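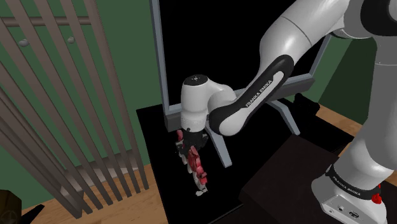 *Sim view, Franka holding the red/white jointed piece over the black table. Check against this before touching the real bench.*

**Arm cell, Sestdale shared shop. Pre-run checks, Sunday**
Filled in by: Fredy Cabrera

- [x] Base bolts, all tight. Marked with paint pen
- [x] E-stop reachable from the stool. Tested twice, cuts motion both times
- [ ] E-stop cable strain relief. STILL zip tied. Needs a real clamp, Derkine has them in the drawer by the bandsaw
- [x] Speed cap on, 200 mm/s for first runs. Do not raise it with people at the lathe
- [x] Gripper fingers clean, pads not torn
- [ ] Grip force on jointed piece. Slipped at the low setting, went up one step, ok for 12 lifts. Want more before I sign it
- [x] Part hangs straight down in sim, tip pointing at table. Real one swings more then I'd like, slow the wrist
- [x] Table height entered in sim. Was off by 3 mm, fixed, file resaved
- [ ] Block in front of base: does the elbow clear it at full fold? Clears in sim. Not tried for real
- [x] Panel and stand behind arm. Added to collision list, stand legs too (missed them first time)
- [ ] Slatted divider. Not in collision list yet!! Keep arm on the right side untill it is
- [x] Floor tape redone
- [x] Log saving to the shop drive, Clokari folder

**Comments**

Run 187 stopped itself near the end, joint limit warning. Rewound the path and it went thru fine after, but no idea why. Leave the log alone pls, want to look at it.

Power off at the wall when leaving, not just the switch. Found it on again this morning.

**Result:** OK for slow runs, one person at the stop. No unattended runs till the open boxes are done. Recheck after clamp goes on.

FC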